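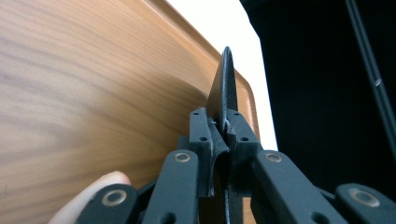 I went to the Gromar open day expecting to be sold something, and for the first hour I was. The welcome talk had a slide saying the new planner "understands tables." I wrote that down with a question mark next to it and spent the rest of the day trying to find out what it meant.

Gromar has split its software in two. Cereck is the perception side: it takes the wrist camera view and guesses where the edges of things are and where a finger could go. Risa is the planner, and it turns those guesses into short stretches of motion, a fraction of a second at a time, then looks again. Both are trained on people doing the job with hand-held grippers, so most of what there is to see on a tour is people doing tableware and trays, slowly, over and over.

Nana Acheampong runs the data tooling and took our group of 8 around. She was the best part of the visit, mostly for her habit of answering the question that was asked. How many recordings in the tray set? 809. How many of those went into training? 521. The rest were thrown out, and I wanted to know why. Lost tracking, she said, or the clocks on two grippers had drifted apart, or somebody had changed their mind halfway through a grasp and the labels made no sense afterward.

So more than a third of the work goes in the bin. That number wasn't on the slide. 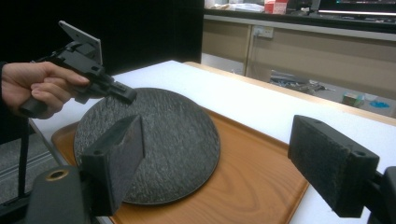
Dark objects are the other sore point. Cereck looks for contrast, and a black utensil between dark gray jaws doesn't give it much. Acheampong pulled up the replay tool and let us scrub through a failure. The edge estimate wandered off the object and onto the gripper's own jaw, and the planner followed along quite happily, because Risa has no way of asking whether the estimate is any good. There is a confidence score. It's logged and the planner doesn't read it. Somebody in our group asked when that would change and was told October. We'll see.

I'll give them the replay tool. It puts the camera view, the gripper width and the planned path on one timeline, and you can drop a marker that jumps to the same moment in all three. I've used paid products that do this worse. If they sold only that I would probably buy it.

Two-handed work got a lot of attention in the talk and less on the floor. At present the two grippers are planned separately, with a check at the end to stop them from colliding. Calling that coordination is a stretch. A man from Esteves, who seemed to be there as a possible customer, kept pressing on what happens when one hand is late. The reply was that the other one waits, up to a limit, and then the whole attempt is dropped. He didn't look thrilled.

They want to get to about 3,000 recordings before they claim anything in public, which I would find more reassuring if the morning slides hadn't already claimed it.

Parking was fine, lunch was sandwiches, and the afternoon session on calibration started late and was cut short. I'd have swapped the entire welcome talk for another half hour of that. My question mark is still in the notebook, next to "understands tables."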